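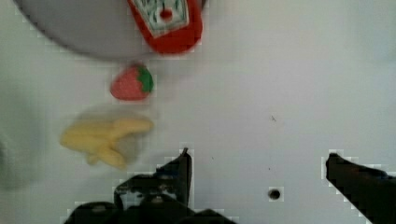
The wrist mount of the Kovbridge bench arm was refitted on October 4, 2019, with the shortened bracket cut by Eilif Öberg, and this entry records the state of the build at the end of the session. The earlier bracket placed the camera too far back, and the fingers took up more of the view than the work did. With the shortened bracket both fingertips remain visible, one from the lower left and one from the lower right, and the table between them is clear as far as the gray plate. The ketchup bottle lying on the plate and the strawberry just under the rim are both easily told apart at this distance. The banana bunch is smeared, and its outline could not be used for setting a grasp. The lettering on the bottle label cannot be read either. Reading labels is outside the purpose of the wrist camera, but the blur on the bananas is a matter for the exposure setting and is carried forward to the open items.

Mechanical work

The bracket is held by two screws into the flange adapter. The first pair bottomed out before the bracket was tight and was replaced with a shorter pair from the Sjöberg assortment in the second drawer. Thread lock has not been applied, as the mount may come off again when the finger pads are changed. Anyone using the arm before then is asked to check both screws by hand at the start of a session.

The Nelance fingers were removed, cleaned and put back. The left finger had been fitted slightly out of square, with the result that the tips met at the front and stayed open at the back. It was loosened, closed gently against a flat steel rule and tightened in that position. The tips now meet along their full length when closed without load. Under load a small twist is still present on the left side. It is believed to come from the finger seat and will not be cured by further adjustment.

The payload limit in the controller has been set to 500 grams. The objects in use are toys and kitchenware and come nowhere near that figure. The limit is there to protect the fingers if the arm catches the edge of something heavy, and it is not to be raised without an entry in this book.

Working area

The reach boundary was redrawn at 800 mm from the base center, following a discussion with Solveig Eide. The earlier boundary had been copied from the data sheet and took no account of the cable loop, which runs out of slack well before the arm runs out of reach. When the new boundary is approached the Julico controller slows the arm and then holds it. The hold was tested by jogging toward the boundary from four directions and worked each time.

The fixing holes in the tabletop are to be left open for now. They appear in the wrist view as dark circles, and the object finder took one of them for a small round object twice during the afternoon. Solveig Eide proposes masking them in software, using their known positions. I would prefer white plugs, since a mask must be redone every time the base is moved. Both methods will be tried.

Cable routing

The power and signal lines were separated as far as the wrist and then brought together again. The previous arrangement used spiral wrap along the whole length, which made a stiff bundle that pulled on the camera connector whenever the last joint turned past a quarter turn. The wrap has been taken off and clips are used in its place. The loop is wider than before and must be watched when tall items stand close to the arm.
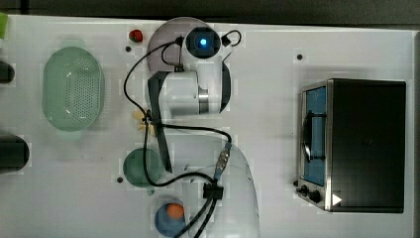 Does the arm need to be homed again after the cables have been rerouted?

Homing is required only if a joint was moved with the power off, or if the base bolts were loosened. Rerouting alone does not change the joint zero positions. It is still good practice to run the slow check path once with a hand on the stop button, in case a clip has been placed where a joint will close on it.

The check path was run at the lowest speed and then at the normal speed. At the lowest speed nothing was noted. At the normal speed the loop swung outward at the second turn and touched the housing of the upper arm — lightly, but often enough that it would wear through in time. One clip was moved a hand's width toward the wrist and the path was repeated without contact.

Software

The controller configuration was saved under revision 52. Revisions before this one hold the old reach boundary and should not be loaded. Eilif Öberg has asked that old files be kept in the archive folder and not deleted, and this has been done.

The settling delay before a wrist image is stored was 3000 milliseconds at the beginning of the day. It had been chosen in June, when the old bracket rang like a tuning fork after every move, and it makes each cycle tiresome to wait for. The shortened bracket is much stiffer. The delay has nevertheless been left as it is until the exposure has been dealt with, so that only one value is changed at a time. It applies to stored stills only and has no effect on the live view.

A fault was found in the gripper routine. When the close command was sent twice in quick succession, the second was taken as a request to open. The routine now ignores a repeated command until the first has been reported complete. The correction was made on the workshop machine and has yet to be copied to the shared drive.

Open items

Exposure on the wrist camera to be shortened and the lamp over the bench raised to make up for the loss of light. Eilif Öberg.

Plugs for the tabletop holes, one set, white, flush or slightly below the surface. I will turn these.

Mask file for the same holes, to be compared with the plugs. Solveig Eide.

Finger seat on the left side to be measured with the finger removed. If it is out of true, a replacement is to be ordered from Nelance and the present one kept as a spare.

Gripper routine to be copied to the shared drive under the current revision — with the change noted in the header.

The arm was parked and the controller switched off at the wall. The hex key set is short its smallest key, which was last used on the camera bracket and should be returned to the rack by whoever finds it.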